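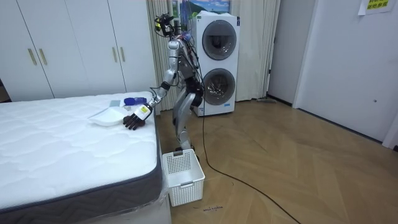
Clavada Home Forum > Bedrooms and Laundry > Small spaces

Bedroom with the washer in it – airing a new mattress, and where does the basket go?

tansy_and_toast
Tue 30 October

Hello all, long-time reader, very occasional poster. I moved into a small flat in Sedley at the end of the summer and the new mattress has finally come (Durnano, the medium one, with the quilted top and the dark grey band round the sides). I'm very pleased with it so far, although I haven't slept on it yet, and therein lies the first of my questions. I have two and they've got rather tangled up together.

First, airing. The leaflet says to leave it unwrapped "for a suitable period", and that is all the help it gives. My mum says a full two days with the window open. My neighbour says she slept on hers the same night and lived to tell the tale. I've got most of the wrapping off but there's still a sheet of clear plastic hanging down at one corner, and I'm in two minds about whether to leave some on the underside to keep the dust off or be done with it and take the lot to the tip.

Second, the laundry. The washer-dryer lives in the bedroom. I know, I know, but the kitchen is the size of a tea tray and that's where the plumbing ended up. So everything gets washed, dried, folded and slept on within a few steps, and I'd love to hear from anybody who has a routine for a room like this. At the moment the basket floats about and I bark my shins on it going to bed.

Sorry for the essay. Kettle's on if anyone's passing!

marrowfat
Welcome out of the shadows, tansy! Take all the plastic off. All of it, underneath as well. I left a piece under mine once thinking I was being clever, and by the spring there was a damp patch on the bottom the shape of Wales. A mattress wants to breathe from below as much as from above, and more so if you've got a dryer going in the same room.

As for how long, I gave ours a day and a night. It smelled a bit like a new car and then it didn't.

oldpegbag
Agree with marrowfat on the plastic, disagree on the time. Two days at least, and stand it on its side for one of them if you can manage it without taking the light fitting down. I'm with your mum.

On the laundry side of things, what you have there is a folding table! I would have given my eye teeth for a big clean flat surface right next to the machine when mine were little. Strip the bed, put the wash on, and while the bed is bare do your folding on top of it. Everything goes in piles, piles go in the wardrobe, clean sheet goes on last. I've done it that way for years and you can't go to bed until it's finished, so it does get finished.

quiltedhare
Oh dear, I'm going to be the awkward one. Please don't fold on a bare mattress, oldpegbag! Get a protector on it first. Anything even slightly damp from the dryer goes straight into that quilting, and it's a nuisance to get out again. I speak as someone who put a warm pile of bath towels down "just for a minute" and then the phone rang and it was my sister.

Same goes for using it as a dumping ground while you unpack. Plates, sponges, lids, whatever comes out of the boxes, it all ends up on the bed in a new place, and then you're trying to lift a mystery mark out of something you've had for a week.

oldpegbag
I do have a protector on, quiltedhare, I should have said. I'd taken it as read. But I still think a dry pillowcase never hurt anybody.

marrowfat
Towels from a washer-dryer are never dry, though, are they. They just tell you they are.

tansy_and_toast
Thank you, these are lovely replies. Guilty as charged on the dumping ground, I'm afraid. There was a dish and a blue something-or-other sat on it within the hour. I'll order a protector tonight. Stojanovska in the high street has a waterproof one for £80, which made me sit down. Is that daft money?

quiltedhare
It is daft money. You want a cotton-topped one with a thin backing, and you can get two of those for well under that, one on and one in the wash. The very waterproof ones crackle every time you turn over. My other half said it was like sleeping on a bag of crisps.

sprocketandsuds
Going to stick up for Stojanovska here. I bought the dear one in June and I think it's marvellous. No crackle at all, washes beautifully, and it has proper deep sides so it doesn't ping off the corners at three in the morning. If you can stretch to it I'd stretch. But I do also have a dog.

More to the point, can we talk about the basket? What size is the gap between bed and machine? You need to be able to open the washer door all the way, which catches people out.

tansy_and_toast
Right, tape measure found (in the cutlery drawer, naturally). The gap is 80 cm at the widest. The wardrobe is 167 cm across, and I've been wondering whether the basket could live inside it at the bottom and only come out on wash days, but then where do the shoes go? 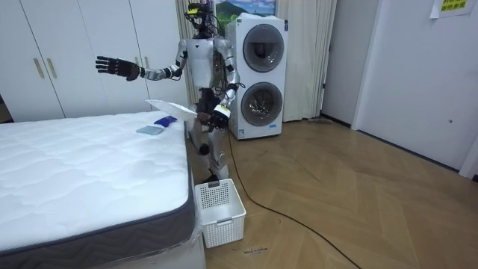 I've been trying the basket in different spots all evening like somebody playing musical chairs, and I did try it by the window, which was hopeless, and next to the radiator, which was worse. The best so far is at the foot of the bed, by the grey-edged corner of the mattress, with the stacked washer-dryer further back and the white wardrobe doors across the room. It's a plain white plastic one with little holes all along the sides and a slot for a handle at the end, nothing special. I like having the handle end facing out so I can grab it as I go by, but I'd be glad of other opinions before I commit!

oldpegbag
Foot of the bed gets my vote. You've got the floor there and it's such a nice floor, too – is that herringbone? Do put a bit of felt under the basket, or at least lift it instead of dragging it. I dragged mine over the boards in our last house every Saturday and by the time we left there was a sort of motorway.

tansy_and_toast
It is herringbone, and it's the reason I took the flat, if I'm truthful. Felt noted!

marrowfat
I'm not sold on the foot of the bed. You'll be walking round that corner in the dark, and you've already said about your shins. I'd have it in the wardrobe and put the shoes under the bed in a flat box. Out of sight, nothing to trip over, and you won't be tempted to leave a clean load sitting in it till Thursday. Which we all do.

sprocketandsuds
But marrowfat, worn clothes in a closed wardrobe with the clean ones? I couldn't. Those open sides let the air through and that's what you want with gym kit and tea towels. Leave it out and buy a night light.

quiltedhare
Seconding the night light. Also, a thing that made a real difference to us in a small room: only ever have one load on the go. One basketful, washed, dried, folded and away before the next one goes in. When we had two going there was always a heap of socks homeless on the bed. And fold the flat things first, the sheets and pillowcases. They make a base and everything else stacks on top and you can carry it across in one go.

oldpegbag
Oh, I do it the other way about. Smalls first while you've got the patience, sheets last. A fitted sheet is nobody's friend at the end of a long day, I grant you, but at least it goes straight on to the bed and doesn't need folding at all.

quiltedhare
That's cheating and I'm going to start doing it.

marrowfat
One more thing, tansy, keep the window on the latch whenever the dryer's running. Even the condensing sort puts some damp into a room, and with a new mattress you want to start as you mean to go on. I bought a little dehumidifier for £110 when we had a set-up like yours and used it every day through the winter. Emptying it was oddly satisfying.

tansy_and_toast
You're all wonderful. So the plan is: the rest of the plastic off tomorrow and down to the tip, two days' airing (Mum will be unbearable), cheap cotton protectors, basket at the foot of the bed on felt pads, and a night light. The dehumidifier will have to wait for payday. I'm on the sofa till Thursday with a blanket and the good cushion.

sprocketandsuds
Sounds a cosy plan. Do come back and tell us what it's like to sleep on, I've been eyeing up the Durnano firm one for the spare room and can't find anyone who's had theirs longer than a month.

marrowfat
We've got the firm. It's very firm. Will start a new thread so as not to clog up this one.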